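I've finally tidied up the recipe files from my blog, so this is the data card for **Falutine**, my collection of home puddings and bakes. It holds 1,832 recipes, nearly all of them sweet, typed up from notebooks, church cookbooks and the backs of envelopes.
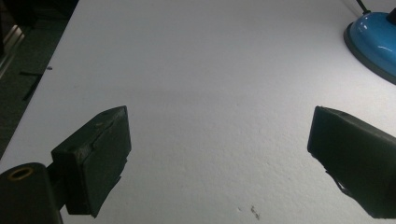

*White tabletop, dark floor to the left.*

I started it in June with my gran's rhubarb notes and got carried away (there are 116 crumbles in there and I regret none of them!). The second big batch came from the Utcombe baking club, who let me copy out their whole recipe box over a very long weekend.
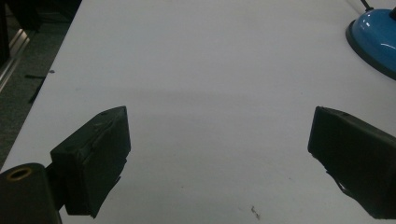
## What's in each file

- `title` - as the cook wrote it, spelling and all
- `serves` - often blank, sorry
- `ingredients` - one per line, metric where I could convert it
- `method` - plain text, left in the cook's own words
- `source` - either `utcombe`, `ni_mhurchu` or `mine`

The Ní Mhurchú notebooks are my favourites, but they're also the fiddliest. "A teacup of sugar" stays as a teacup, and butter the size of an egg is just that.
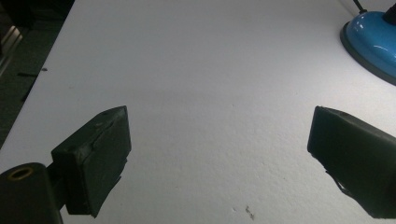 Oven temperatures were another headache, so I've kept gas marks in the method and added Celsius in brackets. Around 1,200 recipes have been checked by a second reader, mostly Niamh Fahy, who spotted a trifle with no custard in it.

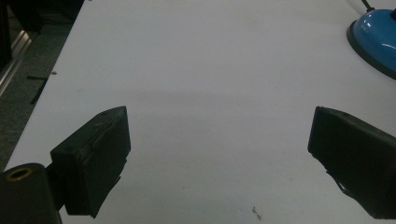
**Category: Known problems**

Five of the steamed puddings have no cooking time at all. Some jams turn up twice under different names, and anything tagged `kukbridge` is an old label that should read `mine` - I'll fix those in the next version.

Last updated 3 Oct 2024. Use the recipes however you like, and if you make the plum slice, do leave it overnight before cutting.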